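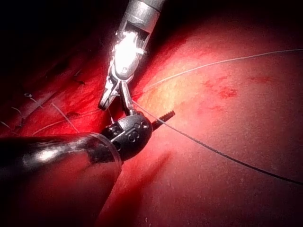

Two instruments at the suture line, seen from the wrist camera.

Home | Features | Reviews | Lab Equipment | Subscribe
Print | E-mail | 14 shares | 3 comments

The Jindine suturing kit from Lamport is sold to training labs that already own a two-arm surgical robot. It contains a base tray, a wrist camera with its mount, recording software and a box of practice pads. We ran it at the Kandgate skills lab over one week in July.

The list price is $2000. Replacement pads cost $100 a box. The camera and mount can be bought alone for $885, without the software.

Setup took Finn Reinholz a morning. Most of that went to camera calibration, which has to be repeated whenever the mount is removed. The manual covers this step in one paragraph and leaves out the torque setting for the clamp screws.
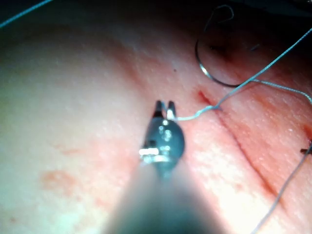
Thread held in the jaws beside a red incision. The curved needle is at upper right.

The close view is the main reason to buy. Thread and jaw position are easy to judge, but the near part of the shaft is blurred and hides some of the pad. Glare on bright metal can wash out detail at the joint. Gudrun Hamann, who teaches the basic course, lowered the lamp and got a more even picture.

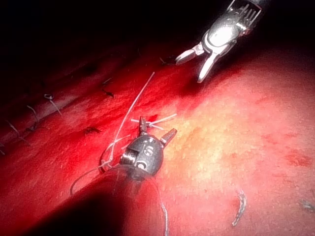

Trimming and clearing thread is slower than placing it. Short ends are hard to pick up, and the software does not log them as a separate task. Operators have to add a marker by hand. The review set came to 1117 clips, and sorting them used up most of Wednesday.

Export is to standard video with a timing file. Lamport lists one year of support. Pads are not covered.

Comments (3)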